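Chapter 5
Showing Instead of Telling: Teaching a Robot by Demonstration

What you will learn in this chapter

How a person can pass a skill to a robot by guiding it
The difference between hand guiding and remote control
What gets recorded during a demonstration, and what gets lost
How to plan a set of demonstrations before you switch anything on

Think back to the first time you tied a shoelace. Somebody probably tried to explain it to you in words (bunny ears, a tree, a hole) and then gave up, took your fingers in theirs, and did it with you. Most of what our hands know, we learned that way. In Chapter 4 we wrote out every position of the arm ourselves, and if you did the exercises you know how long it took to make one arm pick up one block. Now we get to do something much more fun. We are going to move the robot through the job and let it keep the notes!

The job we will follow through the whole chapter is putting bottles of cola into a foam carrier with six wells. It sounds like nothing. A child could do it without looking up. But try writing the rules down. How far should the fingers open? Where on the glass should they close? When do you tip the bottle upright, and how near to the foam do you have to be before you let go? What do you do about the neighbor that is already standing in the next well? A person at the controls settles all of these in a couple of seconds, mostly without being able to say how.
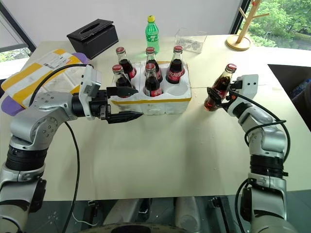 Merike Hunt, who taught the first version of this course at Patlow, liked to have her students do the bottle task with their own hands before they touched the robot. She asked them to go slowly and say out loud each time they changed their minds. The lists they came back with were wonderful. One student, Rasmus Mets, wrote down 72 small decisions for a single carrier, and then found he had left out every one that involved his wrist. Try it yourself before you read on. You will never look at a bottle carrier the same way again.

5.1 Two ways to lead a robot

There are two common ways to give a demonstration, and you will use both in the lab.

In hand guiding, you take hold of the arm itself and push it where you want it to go. The motors go slack enough to let you move them while the sensors in the joints keep track of every angle. It feels a bit like dancing with a heavy partner. You can feel when the arm is near the end of its reach, and beginners pick it up fast. The trouble is that your own body gets in the way. Your sleeve and your elbow end up in the camera view, and the robot will not have your sleeve in view when it works alone. Guiding two arms at once is also hard on the shoulders.

In remote control, also called teleoperation, you stand or sit clear of the work and move a controller. That might be a pair of handles, or a smaller copy of the arms that the big ones follow. The cameras now record the table without you in front of it. The price is touch. With many setups you cannot feel the glass meet the foam, so you have to judge it by eye, and your first few tries will be clumsy. Stick with it! Xiaoyan Wan kept a log of her practice for an earlier class, and her note for the first afternoon says only "dropped it, dropped it, squeezed too hard, dropped it, IN."

With two arms there is one more choice to make, and it should be made early: what is the second arm doing? It can steady the carrier, pass bottles across, or hold a safe position out of the way. Any of these can work. What causes trouble is doing one in some demonstrations and another in the rest with no pattern to it, so that the robot has no way to tell which it should copy.
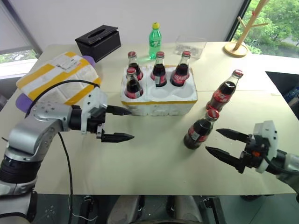 5.2 What the robot writes down

A demonstration is stored as a long row of moments. For each moment the recorder saves what the cameras saw, the angle of every joint, how far each gripper was open, and the command the operator gave. Played back in order, they look like a film. To the learning program they are a big pile of pairs: when things looked like this, the person did that.

Notice what is missing. Your reasons are not in there. If you paused because you were unsure, the recording holds a pause, and a robot trained on it may learn to pause in the same spot. We will meet this problem again in Section 5.4, with the Koppel data set and its 122 demonstrations, where a habit of one operator turned up in everything the robot did.

Before you go on, take a sheet of paper and plan five demonstrations of the bottle task. For each one, write down where the loose bottles start, which wells are already full, and what each arm will do. Keep the sheet. You will need it for Lab 5A.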